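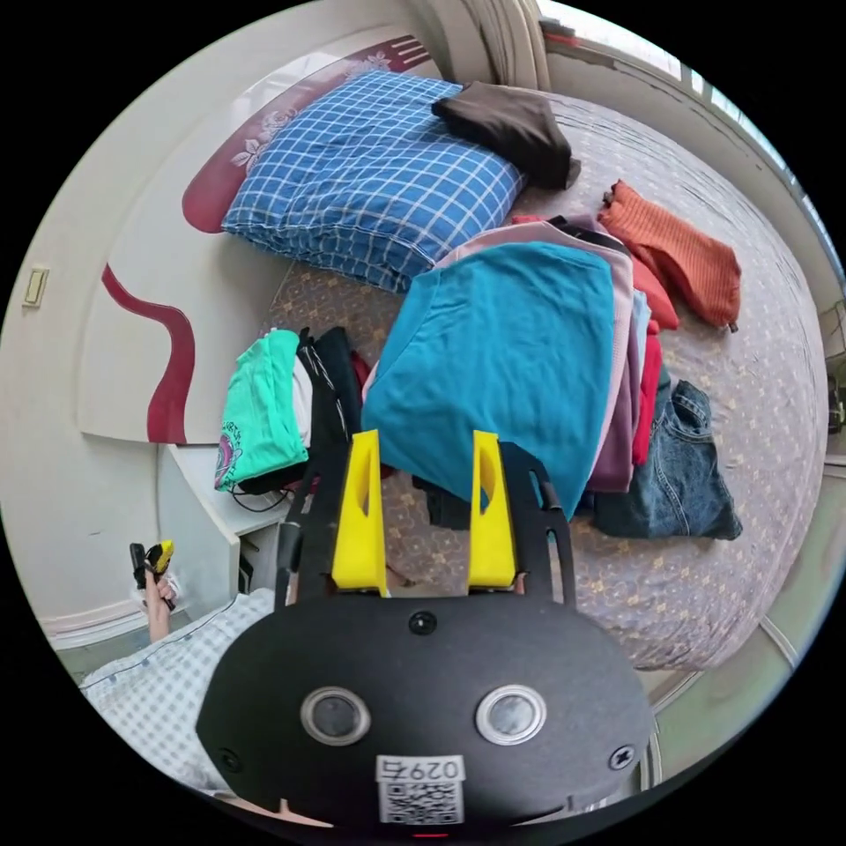
10th August

Dye bench, Wevstead. Second go at the madder, after the first lot came out the colour of weak tea and was politely called "heritage" by everyone who saw it.

Used the Damness root this time, ground finer, soaked overnight. Mordanted the wool with alum in the big pan. Kept the bath under a simmer for 2 hours, which meant standing over it with the thermometer like an anxious parent. The Tundier hob has two settings, off and volcano, so I ended up sliding the pan half off the ring. Do not do this with the small pan. I have done it with the small pan.

Skeins 1 to 4 took well: a proper brick red, slightly orange where the yarn was tied too tight. Skein 5 is best described as salmon and we shall leave it there. Skein 9 had been labelled as wool and I now have my doubts, as it took no colour whatever.

Cotton is next. The Oláh recipe wants a tannin bath first and then alum, and gives the tannin quantity as "enough". Will try oak gall on plain scraps before going near anything with sleeves. 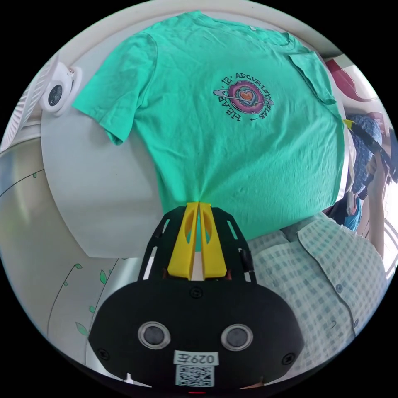 Mint T-shirt, planet print, laid flat on the round table.

Water meter read 1276 at the start. Forgot to read it at the end.

To do before September: more alum, looser ties, a lid that fits. Wash fastness test on skeins 1 and 2. Find out who has been using the dye spoon for soup, and how they are feeling.

Comments

woolgatherer: Chalk in the bath helped my reds no end, if your water is soft.

pan_lid: Ties on mine are figure of eight, very slack. No orange bits.

mordant_mary: It wasn't soup, it was porridge. I feel fine.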